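Disora cider tasting notes - README

Share 16 | Comments 2

Last updated September 1, 2018

Tasting notes for dry and semi-dry ciders, one row per bottle per taster. Started as a spreadsheet Annelies Ortner kept for the Momico bottle shop, then other people wanted in. Plain CSV, no database, open it in anything.

What's in it

notes.csv - the main thing. 4000 rows.
producers.csv - names, town, country. Spelling is a mess in a few spots, working on it.
words.txt - 200 flavor words we try to stick to. Not everybody sticks to them.

Columns in notes.csv

bottle_id, taster, producer, style, abv, sweetness, acid, tannin, score, text

Sweetness, acid and tannin go 0 to 5. Score is 0 to 20. Blank means the taster skipped it, not zero. Please don't average the blanks in as zeros, it has happend before and the Hofstetter perries came out looking terrible.

How the tastings went

Blind where we could. Bottles bagged, poured by whoever wasn't scoring. Cellar temp, small glasses, water and plain bread. Farmhouse stuff last, otherwise the funk gets into everything after it. Anything corked or clearly off got a second bottle. If no second bottle, no row.

The Valura ones from August were not blind - labels were embossed on the glass, everyone could feel them through the bag. Marked "open" in the text column. Filter those out if you're comparing.
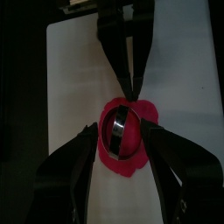

Ibrahim Oyelaran wrote in that the tannin scores drift. Early rows run high, later ones lower for the same bottle, and he thinks the tasters just got used to it. He wants a reference bottle at the start of every session.

Fair. We're doing that from the next batch on. Old rows stay as they are, no corrections after the fact.

Known problems

- abv is off the label, never measured
- "dry" means whatever the producer says it means
- way too many ciders from near the shop, hardly any Spanish ones
- Urs Trummer scores low across the board. Use his ranks, skip the raw numbers
- duplicate bottle_ids in the keeved section, fix coming
- some text is in German, not translated yet

Adding notes

Copy the header row, fill in your own, mail the file. Use words.txt if you can - if a word you need is missing, put it in square brackets and we'll look at it. No scores from memory please. No samples sent by producers either, bought bottles only.

Use

Free for anything, just say where you got it. Don't print scores on labels or shelf tags without asking the taster first. Elfriede Camenzind handles those requests, allow her a little time to anwser.

Contact: Elfriede Camenzind, Disora | © 2018 Disora tasters | Back to top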